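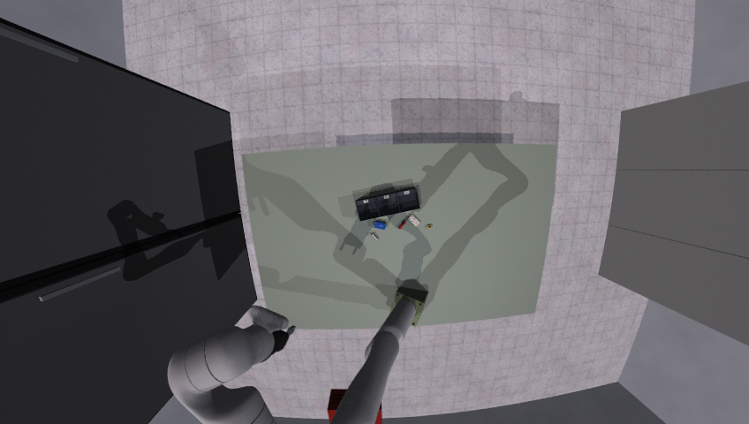
Should we buy the second arm in the same order as the first, or wait a year?

Waiting is cheaper only if the first arm has enough work to do by itself. If the job needs two arms, put both in one order, because freight, mounts and the integrator's visit get charged again the second time.

tilebench
Posted 20 October 2019

That is the short version of what the sales guy at Klinhom told me, and I would like a second opinion from people who don't sell arms. We are a small repair parts shop in Nullthorpe. The job is putting small loose parts into a bin with three labeled compartments. The parts don't match each other in size or shape. We do it by hand now and it eats up most of a shift.

We have a sim of the table and the arms. We do not have any hardware. The budget has to go in by the end of November and I need one number for it.

oldrelay
Reply to tilebench

What is the volume? If it is under 1000 parts a day, I would not buy two of anything.

tilebench
Reply to oldrelay

196 on a slow day, up to 1000 when the returns come in. Slow days are more common.

oldrelay
Reply to tilebench

Then one arm, and put the rest of the money into feeding the parts. Picking loose parts off a flat table is where the time goes. We spent more on lighting and trays than we did on the gripper, and I would do it again.

mudflap77

I disagree with oldrelay. We bought one Jelletti for a job like this and added the second later. The second install cost us more than the first. The table had to be redrilled and the safety check done over. We lost six working days and that was never in anybody's budget. If you think you will want two, buy two.

oldrelay
Reply to mudflap77

You could have drilled the table for two at the start. That costs next to nothing.

mudflap77
Reply to oldrelay

We could have. We didn't know where the second one was going to go.

tilebench

Well, that part we do have, at least in the sim. I can move a base and see if the arm still gets to the bin. The big black cabinet next to the table worries me more. If it has to be moved, somebody has to pay an electrician and I haven't asked for a quote yet.

The other thing I can't settle is the gripper line. Klinhom quoted two-finger Plistton grippers and wants to add a spare set of finger pads for every arm. The smallest parts are a lot smaller than the bin compartments, so dropping them in should be the easy half. Picking them up flat off the table is what I am less sure of. I have been looking at it from the gripper side: 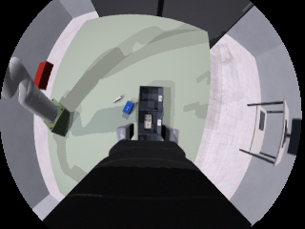
paperfeed

Get the spare pads. They wear, and the lead time on ours was longer than the life of the pads. Also ask Klinhom if the cable is in the price. On our quote the gripper was one line and the cable was another, two pages later.

tilebench
Reply to paperfeed

Checked. The cable is separate. Thanks, I would have missed that.

mudflap77

Do not use the sim to pick your cycle time. Use it for reach and for where things stand. Ours ran parts all day with no trouble and then the real table had a slight lean to it.

oldrelay
Reply to mudflap77

Agree with that much. Send Klinhom a box of 100 real parts, mixed, the ugly ones too, and make them run it with the pads they are quoting. If they want to charge for the test, have them take it off the order.

tilebench

OK. For now the plan is to budget one arm with a gripper and spare pads, the cable, a table drilled for two, and the electrician as its own line. The second arm goes in as an option with a price held until spring, if they will hold it. I will ask about the parts test this week.

mudflap77
Reply to tilebench

Get the held price in writing. I still think you will end up paying for that second install.

paperfeed

Put training in there too. Ours was billed by the day, plus travel.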